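Comparing Two Wrist Camera Mounts and a Head Camera for a Humanoid Arm
Student Project Report
Posted March 6, 2023 by the Serora project group, Vustcombe
Last updated: May, same year (corrected the trial totals in section 3)

1. Purpose

Our project looked at which camera view is most useful to a person driving a humanoid robot's arms by remote control. The Sunden lab already had a controller that could show an operator one view at a time. We were asked to find out whether a camera at the wrist gives enough information to reach for a small object, or whether the operator also needs the view from the head.

We did not set out to measure the hands themselves. An earlier report from our course did that, and we used its grip settings without changing them.

2. Setup

The robot stood on the floor in front of a wooden table for every trial. The operator sat where the robot could not be seen directly and had only the screen to go by. We used 2 operators, both students, who had the same amount of practice before the first trial.

The wrist camera was tried on two mounts. The first is the fixed mount that came with the lab's kit. The second is the Bartoš mount, which can be tilted before a run and then locked. We added a paper scale to the tilt joint after the first session, when we found that setting the angle by eye gave us a different view each time.

The operator had to reach for a target on the table and stop with the hand in a position to close on it. A trial ended when the operator called stop. We then checked the hand position against a printed template.

3. Trials

We ran 649 trials in 7 sessions. Of these, 49 were thrown out, mostly for a dropped video link – the rest were for a target that had been put down in the wrong place. The thrown out trials were spread over both mounts and the head view, so we do not think they changed the comparison.

4. What the views show

The wrist views give a close look at the nearby parts, but those parts also take up a large share of the screen. Both operators said they lost track of the table when the arm turned. In the head view, the whole reach can be followed from the upper arm to the fingers, though the target is small and the hand can cover part of it.

Two wrist views, then the head view with the right hand by a blue object at the far edge of the table:

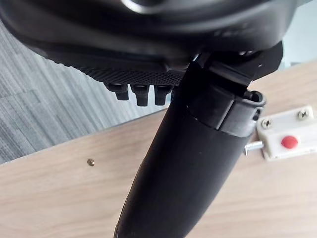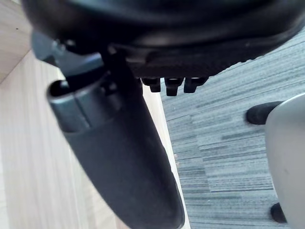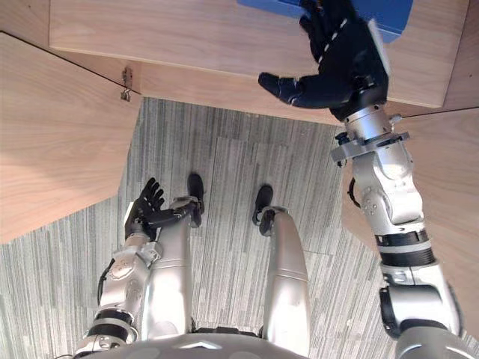
5. Results

Operators were faster with the head view when the target was far from the hand. Close to the target they did better with the wrist view, and they made fewer small corrections before calling stop. The Bartoš mount was a little better than the fixed one at close range, but only when the tilt had been set with the scale.

Switching views in the middle of a reach was slow. The controller blanks the screen while it changes over, and both operators stopped moving the arm until the picture came back.

6. Next steps

We would like to repeat the trials with both views on screen together, the head view large and the wrist view in a corner. The controller needs a software change before it can do this. We also want a shorter bracket for the Bartoš mount – the present one limits how far the wrist can turn.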